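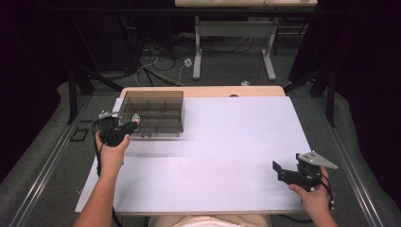

Chapter 4
Cable Faults and Loss of Signal

On a Tuesday in January, a training cell at the Avberg plant recorded 12 gripper faults in a single shift. Each lasted less than a second. The jaws stopped responding, then recovered before the operator, Rachid Lahlou, could report the problem. The software log listed every event as a communication error, and the crew replaced the control board twice. The fault remained.

Setareh Arabzadeh later traced it to a cable. One conductor had broken inside its jacket, at the point where the cable bent each time the gripper was raised. The jacket itself showed no damage.

This chapter deals with faults of this kind — those that come and go with movement. Section 4.1 covers strain relief and cable routing. Section 4.2 explains how to test a cable while it is being flexed. Section 4.3 sets out the conditions under which a cell must be stopped and locked out before any connector is opened.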